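Tostbridge, Robotics Project II
Interim report, 6 May 2019

# Two-arm board wiping: the trouble with the ring

## 1. Where we are

The plan in our proposal was modest. A two-armed robot finds a marker line on a whiteboard, wipes it off with one hand, and keeps the other hand ready to steady the board. The proposal called this "a simple contact task suitable for a first semester." We would like that sentence struck from the record.

As of this report the robot finds the line most of the time, wipes it some of the time, and on one occasion pushed hard enough on the board to trip its own force limit and lock both arms. Most of what follows is about that occasion and what we found while looking for the cause.

## 2. Setup

The board lies flat on the table, since wiping a vertical board was judged too ambitious (see above). The left arm has an open two-finger gripper. The right arm holds the wiper, a blue thing shaped like a molar. We picked it because its narrow end sits well between the fingers and its wide end gives us something to rub with. It has been called the tooth in every log file since the first week, and we will go on calling it that here.

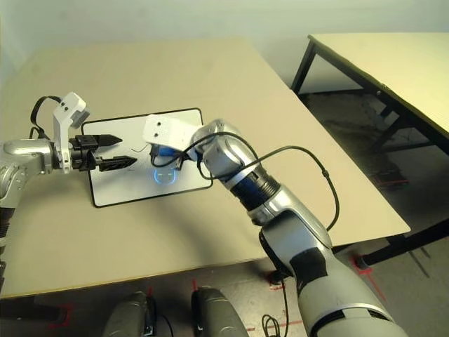
*Figure 1. Both arms over the board, left gripper open, with a short line between them.*

The motion planner is Brilari, with our own scripts on top. We call the task program Votow. The name was meant to stand for something, and the person who knew what has dropped the course.

Votow goes through these steps:

1. Find the line in the head camera image.
2. Move the tooth over one end of it.
3. Lower until the force reading reaches 6 N.
4. Stroke along the line at 50 mm per second.
5. Lift and look again.

If the force stays above the stop limit for 300 ms, both arms lock and somebody has to walk over and clear the fault by hand.

## 3. The failure

The lockup came during step 4. The right arm came down beside the line instead of on it, began its stroke, and corrected sideways. Then it corrected again, in the same direction. The tooth was chasing something, and whatever it was stayed the same distance away, so the corrections never got any smaller. Votow reads a missed line as a sign of poor contact and answers by pressing harder. It pressed harder. The board slid, the force climbed, and the stop did its job.

No one was hurt and nothing broke. The person at the stop button reports that they were "about to press it," and the log shows that they did not.

Our first theory was the gripper, a Torvik on loan from another course. If the tooth had tipped between the fingers, its wide end would have met the board at a bad angle and the force reading would have been nonsense. We spent two lab sessions on this theory. We checked finger pressure, put the tooth in again, and wrote half a page on slip that we were quite proud of. The tooth had not slipped. The half page has been deleted.

## 4. The ring

The cause had been visible from the head camera the whole time. There is a glowing blue ring on the board by the tooth. In Figure 1 it is directly beneath it. Our detector was looking for thin, curved, high-contrast marks on a white surface, and by that standard the ring is an outstanding line. It scored better than the real one. 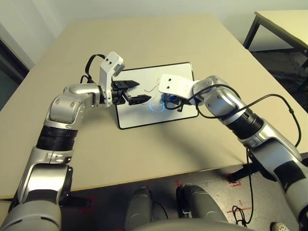

*Figure 2. A faint, wavering line in gray and reddish tones. The blue curve near the right hand is the reflection.*

Figure 2 is the hard case. The line is faint and the blue curve is not. Given the choice, we would probably have gone for the curve too.

It is also a trap that moves. When the arm shifts toward the ring, the ring shifts with the arm. That matches the sideways corrections in the log, which all have the same sign and nearly the same size.

The wrist camera shows a ring as well. 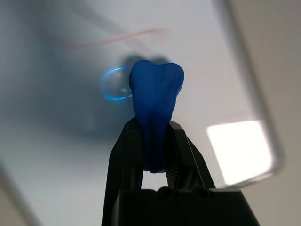 *Figure 3. Wrist camera, tooth in the gripper. The glare ring overlaps its left edge.*

Votow uses the wrist view for one thing only, a check that the tooth is still being held. The check fits an outline to the blue area. With a ring lying over part of the edge, the outline came out fatter on the left and the check reported the tooth as "shifted." This is how we got our slip theory. The software told us the tooth had moved, and we believed it over our own eyes for two sessions.

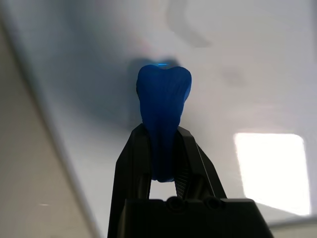

*Figure 4. Wrist camera, no ring beside the tooth. The crown is fully clear of the fingers.*

On views like Figure 4 the same check passes without complaint. There is a bright white patch on the right side in both wrist figures, and we had blamed that too for an afternoon. It is well away from the outline and does no harm.

## 5. Changes made

- The line detector now throws out anything blue. This means the robot cannot wipe blue marker, and we have hidden the blue marker.
- A missed line no longer raises the force. The arm lifts and looks again.
- Two sideways corrections in the same direction end the stroke.
- The wrist check ignores the left edge and fits the crown only.

We have done 6 runs since then with no lockups. One of them wiped a clean part of the board with great care.

## 6. Still open

The right arm's cable runs down past the table edge and lies in a loose tangle on the floor (Figure 2, lower right). It had no part in the failure. It is a trip hazard and also a fine way to yank the wrist in the middle of a stroke, and it should have been on our risk sheet from the start. It is on there now, under "board falls on foot."

The left hand still does nothing useful. It hovers. Had it been holding the board, the board would not have slid, though the force would have climbed faster, and we have not agreed on whether that counts as better.

We would also like to know exactly where the ring comes from. Filtering it out by color works, but it is a patch, and we have written it up as one. The final report is due in June.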